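Monday, late morning. Cylinder set, wrist camera, wooden corner bench
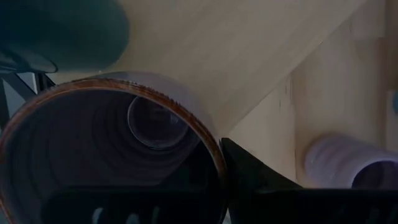
Seema wants 400 good grasps on the cylinders by the end of November. We stand at 109 that I would sign off. The log says 300. The gap is mostly runs the script marks as a success when the fingers have shut on something and the arm has gone up, and I don't accept that as the same thing as having picked up the cylinder we asked for.

Went through the wrist view with Ashok. My complaint is the same as last week. Once the gripper is close to the big one, the rim and the dark inside take up half the view and there is very little left to learn position from. The glassy disc down at the far end has a shine on it, and I suspect the model will latch on to that shine. Ashok says more data will wash it out. He said that about the tape marks too.

The small pale cylinder is on its side further back and goes soft whenever the arm moves quickly. Slowed the approach by a third for the afternoon runs. Ritu thinks slow examples teach a slow robot. Fair point, but I'd sooner have slow than smeared.

Labels: Savita redid one batch blind, without seeing the first set. She and Nautiyal's people disagree on where contact starts, sometimes by several frames. With the mouth facing the camera and a finger up against the rim, I can't tell touching from nearly touching either. Proposed a third label, "unsure". Seema not keen, says Irus can't read it. Then Irus needs fixing.

Cavwood sent their slides again, claiming 2000 examples is plenty for any round object. No mention of which way the objects were lying, or of how many they threw out. Not planning around that number.

To do
Rerun the success check with a width test, both cylinders
Ask Sarla if the gripper light can be dimmed without touching exposure
Hold back everything with the disc in view as a separate test set
Move the old folder off Nillavon before it fills up again

14:20. First slow batch done. Script says all good. Haven't looked yet.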